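# Durkwood Household Ledger

A desktop program for keeping track of a family's money. Durkwood is made by Fera, a small software firm, and runs on Windows and Mac computers. It is built for people who do their own books and want their savings, debts and bills in one file they can print.

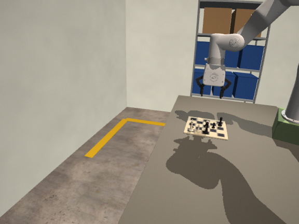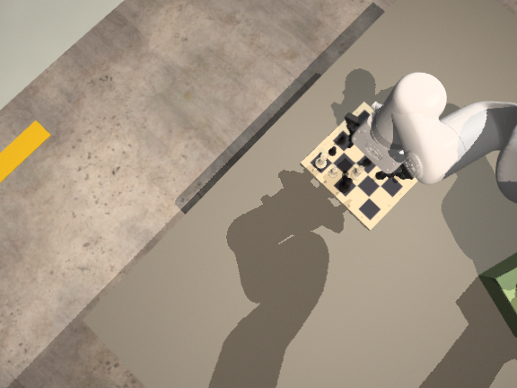 Durkwood is sold as a one-time purchase. You buy it, you install it, and it keeps working. There is no monthly charge and no account to sign up for.

## What it keeps track of

The program opens on the month view. Income is listed at the top, bills under it, and everything else below that. Each line can be tied to an account, a person in the household, or both. You can rename any category, and you can hide the ones you don't use.

- Checking, savings and money market accounts
- Credit cards, car loans and home loans
- Workplace retirement plans and personal retirement accounts
- Life, home and auto policies, with renewal dates and premiums
- Property tax and other bills that come once or twice a year

Irregular bills get their own page. Enter the amount and the due date, and Durkwood works out how much to put aside each month until then. If you pay part of it early, the monthly amount goes down. If you skip a month, it goes up.

## The long view

The second main screen is the long view, where you can look ahead up to 70 years. It takes your current balances, what you add each year, and the rate of growth you choose, and draws a line for each account. Durkwood does not pick a growth rate for you. The box is empty until you fill it in, and the rate you used is printed on every page of the report.

You can save 2 versions of the long view side by side. Most households use one for the plan they have and one for a change they are thinking about — retiring a year sooner, say, or paying off the house before the last child starts college.

The long view does not give advice and does not recommend any investment. It does the arithmetic on the numbers you enter. If you work with a planner or a tax preparer, you can print the report or save it as a PDF and bring it along.

## Bringing in your records

Durkwood reads the common download files that banks and card companies offer. It also reads plain spreadsheets saved as CSV. The first time you bring in a file from a given bank, you match the columns by hand. After that the match is remembered.

Files from Cundo, our older checkbook program, open directly. Categories and payees carry over. Attached receipts do not, so keep your old Cundo folder.

Durkwood does not connect to your bank. Your file stays on your computer unless you move it. You can set a password, but we can't recover it if it is lost.

## Printed manual

The manual is 233 pages, spiral bound, and comes with the boxed version. Paraschiva Radu wrote it and also answers most of the support mail. The chapter on year-end records was rewritten for this edition and now includes a checklist for gathering tax papers before April.

Download customers get the same manual as a PDF.

## Details

| | |
|---|---|
| Item number | 495 |
| Edition | Durkwood Household |
| Formats | Download or boxed with printed manual |
| Systems | Windows, Mac |
| Users | One household, any number of people in it |
| Backup | To any folder or external drive |
| Language | English |

Two add-ons are sold separately. The Kwok forms pack has blank worksheets for estate records, a home inventory and a list of account contacts. The rental add-on tracks rent, repairs and deposits for people who own a second property. Neither is needed to run the main program.

## Returns

Boxed copies can be sent back unopened. Downloads can be refunded if the license key has not been used. If you have bought the wrong version for your computer, write to support and we will swap the key, used or not.

Page last updated Dec 21, 2025.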